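18 March 2021
By the author, Indley

The following notes concern the arrangement of the shared workroom at Indley, which has been in use in its present form since July. Several readers have written to ask how the desks were chosen and what is kept on them, and it seemed preferable to set the matter down once.

The room was let to us unfurnished, with plain white walls and a plank floor in mixed browns and greys. The walls have been left as they were. A quotation of $630 was obtained from Ostano for painting them a warmer colour, and was declined in favour of better seating. The chairs are black office chairs of the reclining sort. They are not handsome, but a person may lean well back in one between tasks, and in practice everybody does.

The desks are light in colour and were ordered through Meketti. Delivery took 12 weeks. Two matters were specified at the time of ordering: that the grain should be left visible, and that at least one top should have an opening for cables near its far edge. The second request has proved the more useful. Unpacking is carried out at that desk, and it is customary for a carton to remain open there until its contents have been checked against the delivery slip.

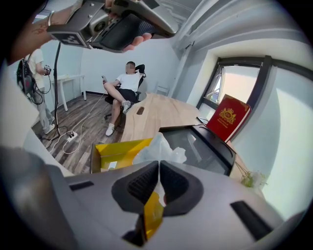

The unpacking desk, with a carton still open and its plastic bag inside.

Power remains the least satisfactory part of the arrangement. The strip lies on the floor and the white cables are led across to it, which is acceptable while everyone is seated and rather less so when anyone is carrying a box. Fixed outlets have been requested from the building manager. In the interim, users of the room are asked to return cables to the wall side when they leave, and to keep the strip clear of packaging.

The small white table against the wall was not part of the original plan. It came with us from the Chaimongkol premises and was to have been given away. It has since become the place where things are put down, and I have withdrawn the notice offering it.

With regard to the desks themselves, the rule adopted in July was that nothing should be left standing on them overnight. I drafted that rule and am obliged to record that I no longer support it. 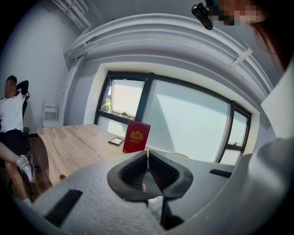
A surface used all day by several people will gather a few articles, and a modest number of them does no harm. What I would ask is that printed matter be stood upright or shelved, that anything small be kept back from the corners, and that food be taken home. Cups are a separate question and were dealt with in an earlier post.

The tops are wiped with a damp cloth and dried at once. Polish is not used. Enquiries about the Meketti order should quote reference 1791, and I will forward them when I am next at my desk.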